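Pre-purchase inspection checklist – hand-held gripper stations
Site: Namlow, ground floor
Supplier quote under review: Hilard, with spares through Herkico
Checked 5/26/25, before the order goes to finance

1. Price on the quote matches price in the budget
NO. The budget line says 1,166 per pair. The quote says 1,614 and the difference is a "setup bundle" which nobody on our side asked for. Get it itemised or get it taken off.

2. Spare fingers included
PARTLY. One set with each pair. Further sets are 235 each. Last year's plan assumed one set would see us through, and I would like to know who worked that out. Budget for two.

3. Cables
Comment: the brochure photographs show no cables at all, which tells you how much to trust the brochure. Each hand unit has a lead coming off the back and it has to go somewhere. Check that the lead clears the forearm at full reach, both sides. Check for pulling at the connector. Ask for the price of a replacement lead in writing – Hilard would only give it over the phone.

4. Trip hazards
OPEN. Floor leads to be clipped or covered before sign-off. Loose coils beside a table are a fail, whatever the supplier's engineer says about it being temporary.

5. Marker plates
Fixed firmly, dots clean and unscratched. The salesman called these "maintenance free". So is a window until you have to clean it. Put wiping them on the weekly sheet. 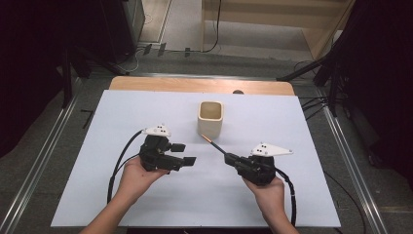
6. Weight in the hand
NOT SHOWN. The quote gives a figure for the gripper without its mounting or lead. We need the figure for the whole thing as held, and a limit on how long one person holds it. I won't pass this item on a ten-minute demo.

7. Work surface
Flat, steady, does not slide when leaned on. The Magalhães table is offered at 337 and I can't see what it does that our present tables don't. Strike it from the order unless somebody can explain.

8. Hand tools
Hex keys back in the kit and off the work surface before a session starts. Costs nothing, still gets marked down at every inspection.

9. Warranty
One year, "fair use". Fair use is not defined anywhere in the paperwork. Do not sign until it is.

10. Training
Half a day, included. A second half day is chargeable, and I expect we shall be told we need it.

Result: not passed. Items 1, 3, 4, 6 and 9 to be answered in writing. One pair may be ordered on trial if the bundle comes off – no more than one until the weight figure arrives.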